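수건 한 장에 규정 여섯 쪽

푸흐트 욕실의 수건걸이는 벽에 브래킷 하나로 붙어 있고, 그 수건걸이에 관한 문서는 바인더 하나를 채운다. 멜라흐(Mellach)에 있는 가정용 로봇 시험소 누제크(Nuseck)에서는 로봇이 수건을 만지기 전에 사람이 먼저 종이를 만진다. 서명란이 있는 종이다.

바인더의 정식 명칭은 '가정 내 섬유류 취급 지침'이고, 직원들은 그냥 '수건책'이라고 부른다. 조항은 271개. 이 가운데 수건에 직접 해당하는 분량이 여섯 쪽이고, 나머지는 커튼과 침구, 그리고 왜 들어갔는지 다들 기억이 다른 식탁보에 관한 것이다.

지침을 관리하는 크리스티네 소리아노는 본래 엘리베이터 안전 검사 쪽에서 일했다. 엘리베이터는 위아래로만 움직이니 얼마나 예의 바른 기계였는지 이제야 알겠다고 한다. "팔이 두 개 달리면 조항이 두 배가 될 줄 알았어요. 네 배가 되더라고요. 왼팔, 오른팔, 둘이 같이 움직일 때, 그리고 하나가 놀고 있을 때."

노는 팔에 관한 조항은 읽는 재미가 있다. 14조에 따르면 작업에 참여하지 않는 손은 '작업 대상 및 고정물과 의도하지 않은 접촉이 없는 위치'에 두어야 한다. 사람으로 치면 남의 집에 가서 손을 어디 둘지 모르는 순간에 대한 규정인 셈인데, 사람에게는 이런 규정이 없어서 다들 주머니에 넣는다.

15조는 수건으로 넘어간다. 첫 접근은 아래쪽에서, 늘어진 부분을 향해 한다. 위에서 움켜쥐고 당기면 봉과 벽 브래킷에 힘이 실리기 때문이다. 초안에는 '부드럽게'라는 단어가 있었지만 삭제되었다. 부드러움의 단위를 두고 회의가 세 번 열린 뒤의 일이었다.

유리 칸막이도 독립된 조항을 얻었다. 사람은 유리에 한 번 부딪히면 배우지만 시험소의 회계 담당자는 유리값을 볼 때마다 새로 배운다. 그래서 팔을 뻗기 전에 유리의 가장자리부터 확인하라는 문장이 굵은 글씨로 인쇄되어 있다. 케이블에 관해서는 더 엄격하다. 팔 바깥으로 고리를 이루는 케이블은 봉이나 걸이에 걸릴 여지가 없는지 작업마다 눈으로 본다. 이 점검을 생략한 사람은 점검표의 빈칸 옆에 사유를 적어야 하고, 사유 칸은 점검 칸보다 훨씬 크다. 일부러 그렇게 만들었다고 한다.

분홍색 수건 아래로 왼손을 올리고 오른손은 천에 닿지 않게 벽 가까이 들어 둔 자세에 이르면, 14조와 15조가 같은 욕실에서 만난다. 두 조항을 쓴 사람이 서로 달라서 용어는 아직 만나지 못했다. 한쪽은 '손', 다른 쪽은 '말단부'라고 쓴다.

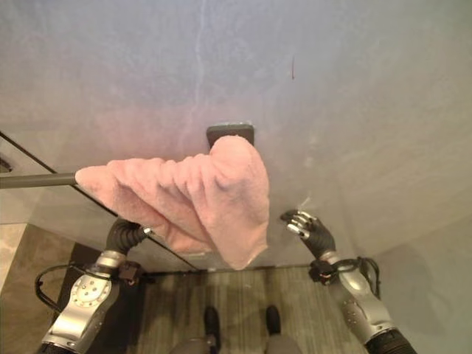

트루르베르크의 반론

이 모든 것에 시큰둥한 사람도 있다. 트루르베르크(Trurberg)에서 로봇 설치 업체를 운영하는 틸 뮐바우어는 수건책을 처음부터 끝까지 읽은 몇 안 되는 외부인이다. 다 읽고 나서 그가 보낸 의견서는 한 줄이었다. "우리 고객은 수건을 바닥에 둡니다."

그의 불만은 규정의 양보다 순서에 있다. 현장 기사에게 필요한 것은 문 앞에서 펼쳐 볼 한 장인데, 지침은 용어 정의부터 시작한다. 수건의 정의만 세 문단이고, 목욕 가운은 허리끈 때문에 수건에서 제외된다. 발 매트는 '수평 상태의 수건에 준하는 것'으로 분류된다. 뮐바우어는 이 대목을 사무실 벽에 붙여 두었다.

소리아노도 순서가 나쁘다는 점은 인정한다. 다만 정의를 빼자는 제안에는 고개를 젓는다. 시험소가 지금까지 쌓은 수건 시험 기록은 3911건인데, 초기 기록에는 걸레와 수건이 한 항목에 섞여 있다. 그걸 가르느라 지난 7월을 통째로 썼다. 정의를 우습게 보는 사람에게 그 기록철을 건네는 것이 그의 취미다.

그래도 두 사람이 같은 편에 서는 조항이 하나 있다. 성공의 기준이다. 수건을 집어 들었다고 시험이 끝나지 않으며, 수건걸이가 시험 전과 같은 상태인지 살펴야 비로소 결과를 적는다. 봉이 돌아갔거나 브래킷이 들떴다면 수건이 아무리 곱게 접혀 있어도 실패다. 뮐바우어는 이 조항만 따로 떼어 기사들에게 나눠 주었다.

개정판에는 현장용 요약본이 붙을 예정이다. 목표는 한 장, 현재 원고는 넉 장이고, 그중 한 장은 요약본 사용법이다. 소리아노는 글자 크기를 줄이면 석 장까지는 가능하다고 본다. 글자 크기에 관한 조항은 부록에 있다.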